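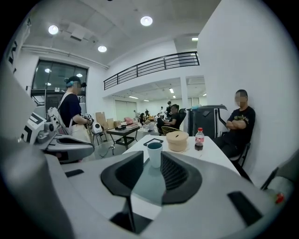 *View over the top of the gripper, jaws at the bottom, white table behind.*

2023-03-28, workshop, upstairs end

Right, writing this up before I forget which screws went where. The hand-held gripper is more or less a finished thing now, by which I mean I can pick it up without bits dropping off, and I spent most of the day on the jaws and the trigger linkage. Longer entry than usual, sorry, but there was a lot of fiddling.

Jaws first. The ribbed plates are on and I'm keeping them. The smooth ones from the last round were lovely to look at and hopeless on anything with a bit of a shine to it, whereas the ribs bite nicely on cardboard, cups, bottle caps, all the ordinary stuff. I'd set the two plates so they come together in a V with a narrow slot at the bottom, and the slot turns out to be the fussy part. Too tight and the plates kiss before the trigger's fully home, too wide and a pencil just falls through! I ended up filing the left plate a hair at a time (fine file, the one with the taped handle, please put it back in the drawer) until they closed evenly along the whole length.

Trigger linkage: still a bit notchy halfway through the pull. I took it apart twice. First time I blamed the spring, which was daft, the spring is fine. Second time I found a burr on the inside of the pivot hole and cleaned it up with a twist of wet-and-dry, and it's better but not gone. I think the pin itself is slightly bent. There are spare pins in the Adomaitis box, under the bearings, and I'll swap one in next session.

Weight with everything fitted is 650 g. I'd hoped for less. You don't notice it for the first few minutes and then your wrist starts having opinions, so the next thing to go on a diet is the housing. The curved shell is thicker than it needs to be all round the front, left over from when I thought the battery was going in there. It isn't, it's going on the belt, so there's plastic to lose.

Logging — I ran the little board at 50 readings a second off the jaw sensor and got 1392 readings into the file before I stopped it. No gaps that I can find. The closed position drifts a touch between one squeeze and the next, and I can't yet tell whether that's the sensor or the slop in the linkage (see bent pin, above). No point chasing it in software until the pin is changed. I did try averaging, got a very pretty line that told me nothing, and deleted it.

Things I tried picking up with it, in no particular order:

- paper cup, empty: fine
- the same cup with water in: fine if you're slow, a wet sleeve if you aren't
- a paperback, by the spine: good, surprisingly good
- M4 washer flat on the bench: no chance
- M4 washer stood on its edge: yes, and I was very pleased with myself
- dishcloth: grabs it well, then doesn't want to let go, the ribs hang on to the weave

The dishcloth thing bothers me more than the washer. If we're going to use this at the Plarthorpe open day in August then people will want to try it on soft things, they always do, and I don't want someone shaking it about trying to get a tea towel off. Rounding over the tops of the ribs might be enough. I'll do one plate only and compare it with the other before I ruin both.

Firmware is still the Trerkunetti branch with my changes on top. I haven't pushed them, they're a mess, there's a loop in there I'm ashamed of. It works for now and the settings file is next to it in the shared folder, so if you need to run the board just use that and please don't tidy it — I know where everything is.

Also the cable. The Aklow lead is too stiff for this job and tugs the tool round to the left whenever you reach forward. I taped a loop of slack along the forearm and that helped a good deal, but tape on a sleeve is no way to live. Something thinner with a right-angle plug would do it.

**For next time**

- [ ] new pivot pin, then repeat the closed-position log
- [ ] round over the ribs on the right plate only
- [ ] thin the front of the shell, keep the old one as a spare
- [ ] order 2 right-angle leads
- [ ] more tape in the meantime, I finished the roll

The screws, before I forget after all: long ones at the back of the housing, short ones round the jaws. The long ones do fit the front holes. They then come out the other side and stop the jaw moving, and I lost a good half hour to that this morning.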